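### 5. Choosing and saving your display theme

Now that your Skidero screen is up and running, it's well worth spending a few minutes on the colours - you'll be looking at them every day, after all!

1. Press **Menu** and scroll down to **Display**.
2. Choose **Theme**, then pick one of the 32 ready-made palettes. Take your time over it, as nothing is saved until you say so.
3. Move the **Warmth** slider until whites look comfortable to your eye. We find 68 a pleasant place to start in an ordinary sitting room.
4. Open **Gallery** and leave a few pictures up for a minute or two, so you can judge the softer shades as well as the bright ones.

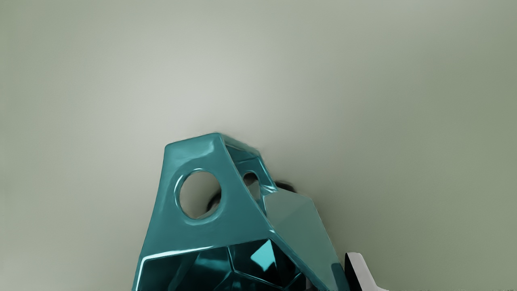
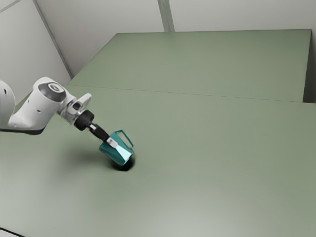
*Teal against softer greens, in both pictures.*

5. If the greens seem too grey for your liking, go back and nudge **Colour** up a step at a time.
6. Hold **OK** for five seconds to save (the light on the front will blink twice).

**Note:** Each person in the house can save a theme of their own - see page 326.

**Caution:** Please don't unplug the screen while the light is blinking, or your settings may be lost.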